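4.2 Checking gripper alignment at the sofa

Do this check after a gripper has been replaced, and after every 194 hours of operation.

1. Park the Drondden unit facing the sofa and lock the base.
2. Place one square pillow on the floor against the front of the seat.
3. Select Service > Arms > Floor Ready. Both arms lower and stop with one gripper on each side of the pillow.

Caution: Keep hands and feet clear while the arms are moving.

4. Compare the position of the grippers with the head camera view below. They should be at nearly the same height, with the fingers slightly open.

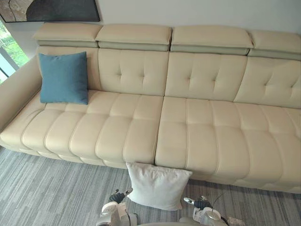 4.3 Correcting the offset

1. If one gripper sits higher than the other, open Arm Offset and adjust it in steps of 2 mm.
2. Run Floor Ready again.

Note: If the difference is still more than 4 mm, stop and record error 946 in the service log.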